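**Progress report to the Lachance Fund**
**Project:** Cable and small-parts reuse, Trundthorpe depot
**Prepared by:** Mervin Carrier
**Date:** August 4, 2021

## 1. Status

Work is on schedule against the revised plan. Sorting of the backlog is complete. Testing of power leads is under way, and the public lending shelf has moved to the second quarter of the grant. Spending is within the approved total, with one transfer between budget lines requested in section 5.

## 2. Intake

The depot received 33 crates of mixed leads, adapters and chargers in the reporting period. Most came from two office clearances in the Korkeo business park. The remainder was left at the front counter by residents.

Crates are logged at the door by weight and source. The log was kept on paper until the shared spreadsheet was ready, and the paper sheets have now been entered. Two crates had no source recorded and are listed as unknown.

Mixed crates take longer to clear than the original application assumed. Leads arrive knotted together, often with tape residue, and separating them is slow work. The application allowed one session per crate. The measured figure for office crates is closer to that allowance than the figure for household crates, which regularly run into a second session. The next plan will use separate allowances for the two sources.

## 3. Sorting and storage

Leads are now sorted by connector first and by length second. The previous method, length first, left the same connector type spread over several shelves and made stock checks unreliable.

Each lead is coiled and tied before it goes to a shelf. Reusable straps have replaced single-use zip ties for anything expected to go out on loan. Zip ties remain in use for bulk lots sold to the recycler. Color is not used as a sorting key, as it carries no dependable information about rating or type. 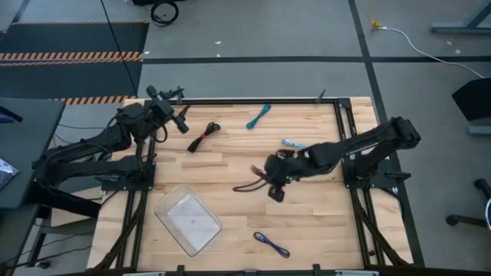
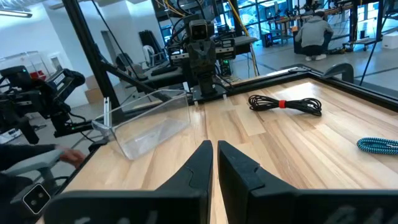 *Coiled cables on the wooden tabletop.*

Shelf labels were reprinted in a larger typeface after staff reported misfiled items in the back aisle. The old labels gave only a shelf number. The new ones give the connector name and the minimum stock level. Bin sizes are still inconsistent, and a single size will be adopted when the current ones wear out.

## 4. Testing

Power leads are inspected by eye, then tested for continuity and insulation. Data leads receive a continuity check only. Results to date for power leads:

- Passed: 28 percent above the target batch size
- Failed on visual inspection: mainly damaged outer sheath near the plug
- Failed on insulation: 7 leads, all from one crate

The crate that produced the insulation failures has been quarantined in full. It had been stored in an unheated outbuilding before donation, and moisture is the suspected cause. No items from it will be released.

The insulation tester was out of service for part of the period while waiting for calibration. Dekine supplied a loan unit at no charge. Readings from the two instruments were compared on a set of 23 leads and agreed within the tolerance stated in the test procedure.

## 5. Budget

Staff hours are slightly under plan. Consumables are over plan, owing to the purchase of straps and label stock in one order. We request permission to move the unspent portion of the transport line to consumables. The transport line will not be needed in full, as both office donors delivered at their own expense.

## 6. Risks

| Risk | Current rating | Action |
|---|---|---|
| Backlog of household crates | Medium | Limit counter drop-off to two mornings |
| Tester downtime | Low | Book calibration earlier |
| Recycler price change | Medium | Obtain a second quote |

## 7. Next period

1. Finish testing power leads from the Korkeo donations.
2. Publish the lending list on the depot website.
3. Agree loan terms and a deposit rate with the Trundthorpe library.
4. Replace the remaining paper forms at the counter.

The draft loan terms will be sent to the Fund for comment before the end of August. A decision on the transfer in section 5 is needed before the next consumables order can be placed.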